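26/05/2018

Pesée ce matin à neuf heures, dans le hall du gymnase de Vernusgate. J'ai fait le poids au deuxième essai. Au premier il me restait un petit excès, j'ai enlevé le short et la chaîne et c'est passé. Veerle Smits est montée sur la balance juste avant moi, sans problème. Elle boxe en troisième, moi en septième. La carte compte 18 combats, ce qui veut dire que je ne passerai pas avant la fin de l'après-midi demain, et qu'il faudra gérer l'attente.

Mon adversaire s'appelle Dela Peña. Gaucher, plus grand que moi, bon low kick intérieur. Irfan a revu ses deux derniers combats hier soir et m'a fait la liste. Il avance mains basses après son jab et il recule toujours du même côté. On a travaillé ça depuis avril, donc rien de nouveau, mais l'entendre encore une fois la veille m'a calmé. Il a 31 combats derrière lui, moi beaucoup moins. Je préfère le savoir et ne plus y penser.

Après la pesée, bu de l'eau avec du sel et du sucre, par petites gorgées, pendant une heure. Ensuite une banane, puis du riz. Irfan ne voulait rien de gras avant midi. On est allés manger tous les trois, lui, Veerle et moi, dans la rue derrière la gare. J'ai mangé lentement et je me suis arrêté avant d'être plein.

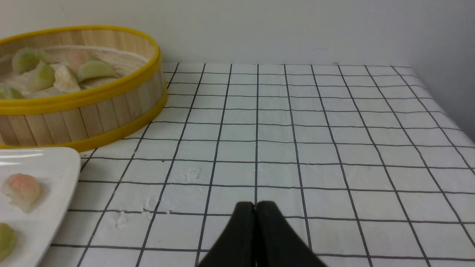 Les raviolis vapeur du midi.

L'après-midi, sieste d'une heure et demie à l'hôtel, chambre 547, au bout du couloir. Mal dormi à cause des travaux en face. Vers dix-sept heures on est descendus au parking faire un peu de corde et trois rounds de shadow. Irfan tenait le chrono. Jambes lourdes au premier round, correctes au troisième. La cheville droite ne tire plus. Je mettrai quand même la chevillère.

Réunion des règles à dix-huit heures trente. Trois rounds de trois minutes, coudes interdits, genoux au visage autorisés. L'arbitre a insisté sur le corps à corps, il cassera vite. Ça ne m'arrange pas, je comptais l'user au clinch. Irfan dit qu'on placera un genou à l'entrée et qu'on sortira tout de suite. On verra.

Veerle a perdu un gant d'entraînement dans le train. La salle Fondeck lui en prête une paire pour l'échauffement. Elle est plus tendue que moi, elle n'a presque pas parlé au dîner.

Sac prêt : protège-dents, coquille, bandes, deux shorts, serviette, licence, certificat médical. Il est vingt-deux heures dix. Réveil à sept heures et demie, footing léger avec Irfan, puis départ pour la salle.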